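Dotirero garment set, README

Maintained by Dosoteck. Last touched in January. Rules first, numbers after, read the rules even if you only want the numbers.

What this is
3,462 episodes of two-arm cloth handling on a padded table. Smoothing, folding, a bit of stacking. Three camera views per episode plus joint states and gripper opening. Recorded at the Kim site and the Gukier site. Same table covering at both, lights differ, see Known problems.

Rules for operators

Start state. Garment goes down crumpled or twisted, one garment only. Drop it, don't arrange it. If it lands nearly flat pick it up and drop again. No hiding the hard corner from the cameras.

Grippers. Both open at start, both clear of the cloth. Episode does not begin with a finger already under a hem. We had 49 of those in the first batch and they all got pulled.

Table. Bare apart from the garment. No tape, no tags, no coffee. Lint roll the cover at the start of each shift, more if somebody ran the fleece items. 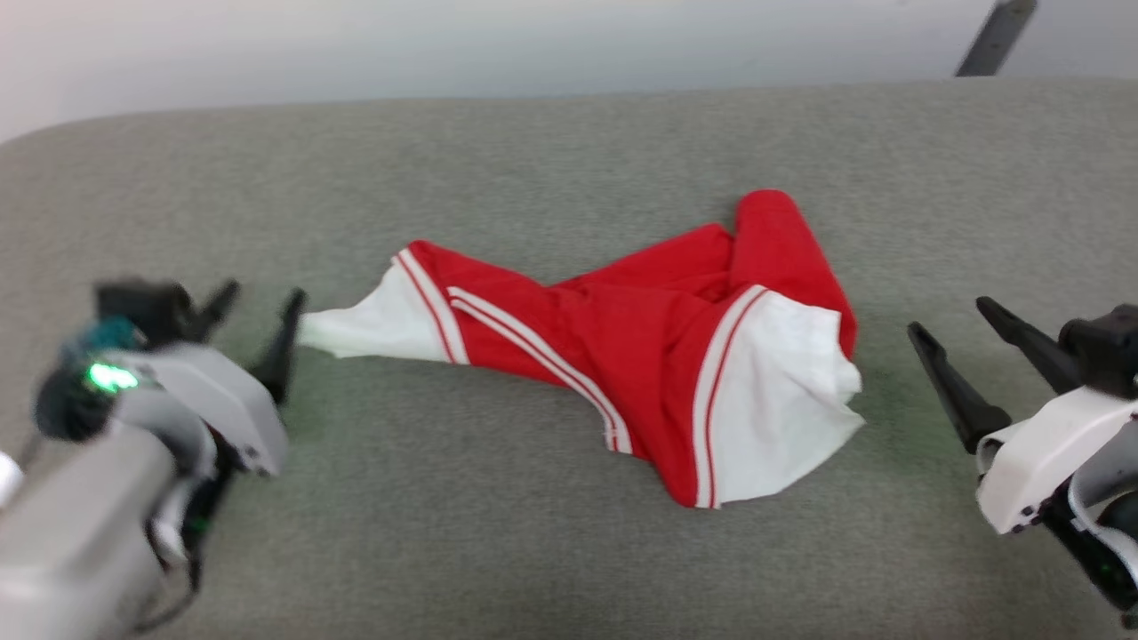 Start state, red garment with white panels, both grippers open.

Hands. Nobody reaches in while the arms are enabled. Not to fix a sleeve, not for a second. Hit pause, wait for the pause to show on the console, then reach. Breaking this one ends your shift.

Stop button within arm's length of whoever is driving. Check it before the first episode and after every break.

Pulling. Stop if a seam goes tight. Let go and regrasp. Ripped garments leave the pool the same day and the episode gets the damage flag, don't delete it.

Failures. Keep them. Label success only if the end state matches the task card. "Close enough" is a fail. Abandoned episodes are labeled abandoned, which is seperate from fail.

Max 4 retries on the same grasp, then end the episode.

Labels
task, site, garment_type, outcome, damage_flag, notes. Notes are free text and messy. garment_type is filled in by the operator before the drop, so unclear items are sometimes just "other".

Privacy
No faces, no voices. Audio is off at the recorder. Clips where a person walks through get cut before release. If you find one we missed, send the episode number and we will pull it.

Known problems
- Gukier episodes run darker in the afternoon. Not corrected.
- Wrist views drop frames now and then, around 3 percent of episodes. Timestamps are right, so align on those and not on frame index.
- Left and right gripper opening were swaped in the earliest Kim files. Fixed in the current release, old copies are still wrong.
- Adult sizes mostly. Very few kids clothes.

Use
Fine for training and for benchmarks. Don't use it to claim a system is safe near people, nothing in here tests that. Split by garment and not by episode or your scores will look better than they are.

Changes to the rules go in RULES_CHANGES, one line each, with the release they start in.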